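# Evaluation of the Wamura Hand-Held Gripper Kit

Prepared by Parveen Nanayakkara and Dinesh Weerasinghe
Department of Mechanical Engineering, Hedley College
Sunday, September 5, 2021

## 1. Purpose

The department asked for a review of the Wamura kit before the start of the teaching year. The kit is sold as a pair of wired grippers that a person holds and moves by hand, so that demonstrations can be recorded without a robot arm. Our task was to judge whether it would suit second-year laboratory sessions, where students have little practice with such equipment and limited time at the bench.

## 2. Method

Testing began in July in the Mallet Laboratory. Each of the two authors completed the same set of table-top tasks: picking up an object, passing it from one gripper to the other, and setting it down at a new position. A total of 214 demonstrations were recorded. Of these, 43 were practice runs and were left out of the results.

Objects were chosen for their differences in shape. All work was done standing, with one gripper in each hand and the cables running off the near side of the table.
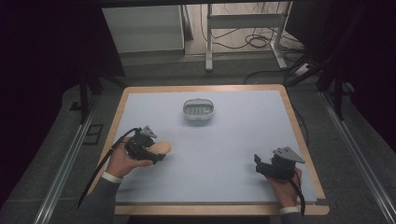 *Figure 1. Two-handed work with the kit. The left gripper holds a tan, roll-shaped object; the right gripper is open.*

The recordings were checked in the Vultisis software supplied with the kit. A demonstration was accepted if the object reached its target and both grippers were tracked throughout.

## 3. Results

Of the 171 demonstrations that counted, 20 were rejected. Most of the rejected recordings came from the passing task, in which one gripper blocked the tracking of the other for a moment. Picking and placing with a single gripper gave very few problems.

Both authors found the grip comfortable at first. After long sessions the wrist grew tired, and the weight of the mount plate was felt most when the gripper was tilted. The fingers closed evenly on rounded objects — a point on which we had expected difficulty — but thin, flat items were hard to lift from the table.

The cables were the main complaint. They must be laid out again whenever the user changes sides, and on two occasions a cable caught on the corner of the table.

## 4. Software and Documentation

Vultisis was installed without difficulty on the laboratory computers. The printed guide covers setup well but says little about calibration, and we relied on the help pages for that step. Files are limited to 1000 frames each, so longer tasks have to be split. This limit should be stated more clearly in the guide.

## 5. Recommendation

We recommend the kit for supervised laboratory use, with sessions kept short and a cable clip fitted to each table. The passing task should be held back until students have completed the single-gripper exercises. A second guide sheet on calibration will be needed before the first class, and a draft is attached as Appendix B.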